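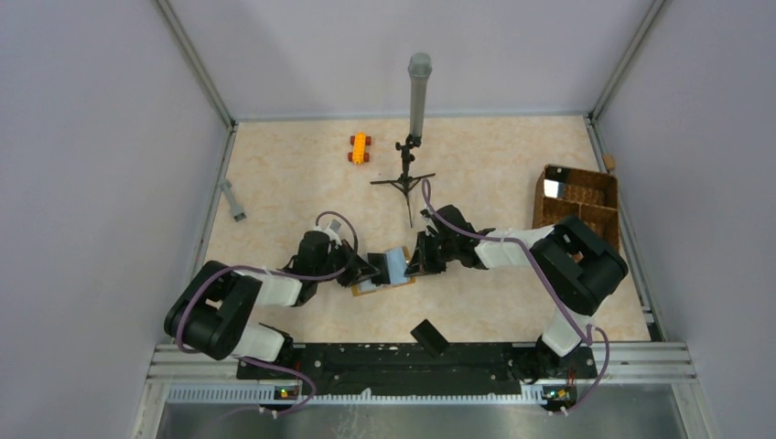
Rerkberg marble-pattern surface sheet: review

Reviewed by Aldana Figueroa
Oct 22, 2022

I bought the Rerkberg sheet in July to cover the floor of a square work enclosure. The old surface was dark and badly marked, and small parts were hard to find on it. The sheet cost £47 from Distoline, with delivery on top, and it had 983 customer ratings when I ordered. I read a few pages of them. Most were from people covering dressing tables and shelves, so they didn't help much with what I had in mind.

Colour and pattern

The listing calls the colour "warm stone". It is a pale beige with soft veining in tan and pink. The pink is fainter on the website than it is in the room, and if you are trying to match grey or white furniture I would ask for a sample first. Distoline will post one if you email them.

The streaks are soft enough that the pattern doesn't get in the way of what you put on it. Black items stand out very clearly. Pale blue is fine too, as on the top of the small flat piece we use a lot. Its base is a light tan, much nearer to the veining, and if you put something that colour down and look away it takes a moment longer to find again. The Lüthi sheet I used before was plain white and better in that one respect, but it showed every mark and I wouldn't go back to it.

Fitting

The sheet comes rolled and wants to stay rolled. The leaflet says to leave it flat for an hour. Mine needed a whole night with books on the corners -- after that it behaved. Cutting it to size took 15 minutes with a sharp knife and a steel rule. Cut from the patterned side. I tried one edge from the back and it came out slightly ragged, though it went against the wall and doesn't show.

There is a grid printed on the back, but it is in inches only. I measured in centimetres and ignored it.

Use

It has been down for three months now. A microphone stand lives towards the back, the kind with a grey upper shaft and a thin black stem, and it gets moved fairly often. I have not found any scratches from it. There is one shallow dent near the front from a dropped clamp, and that hasn't come out.

The finish is described as matt. I would call it low sheen. Under a ceiling light there is some glare if you stand in the wrong place, less than with the Lüthi.

Cleaning is easy. A damp cloth takes off dust and finger marks. Pencil needs a bit of washing-up liquid. I got a line of permanent marker on it in the first week and there is still a faint grey trace, which happens to run next to a vein and is hard to spot.

Problems

The smell was strong when I unrolled it. It had gone in nearly 15 days with the window open when possible.

The pattern also repeats. On a small area you probably won't see it, but on a larger one you will have the same pink fork turning up again further along. Faltumness do a similar sheet with a longer repeat. It is dearer and was out of stock all summer.

Rating

Four out of five. I have ordered a second one for the bench by the door, and this time I'll put the weights on before I go home.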